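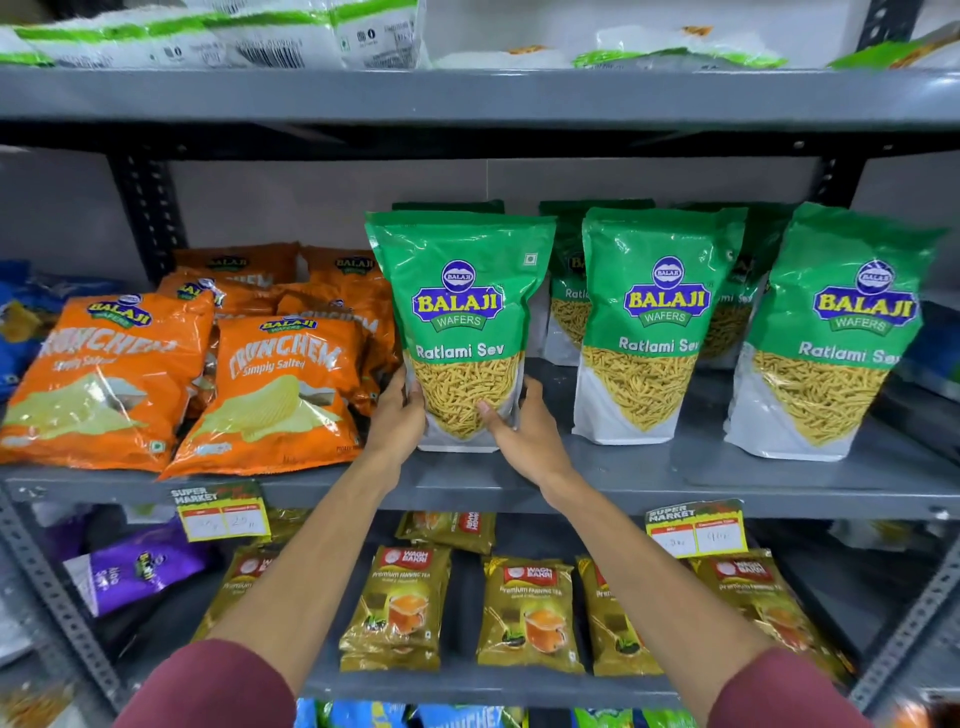 **Slide 2. Task set (3 min)**

- Shelf handling of soft packets. Comparison of two grippers on the same arm, same controller.
- Jalteretti: two-finger, parallel, rubber pads. Condum: three-finger, underactuated.
- Human baseline first. Stand-up pouches are held low, one hand to the side and one to the front. Neither gripper can copy this with one arm.

**Slide 3. Results**

- 257 picks per gripper, upright pouches and heaped crisp packets logged separately.
- Condum better on pouches. Jalteretti better in the heap, where the third finger fouls the next packet.
- Peak force capped in the controller at the same value for both. Say this early; Tarcísio was asked twice at the dry run.

**Slide 4. Cameras**

- Wrist camera loses the shelf lip at close range. Head camera keeps it, but the hand hides the contact point.
- Clear windows on packs give poor depth. Wada filter helps; 96 ms added per cycle.
- Skip the calibration plot if short of time. Jussara has it as a backup slide.

**Questions likely**

- Why no suction? Tested at Skendwood in October, separate report. Refer to Catalina.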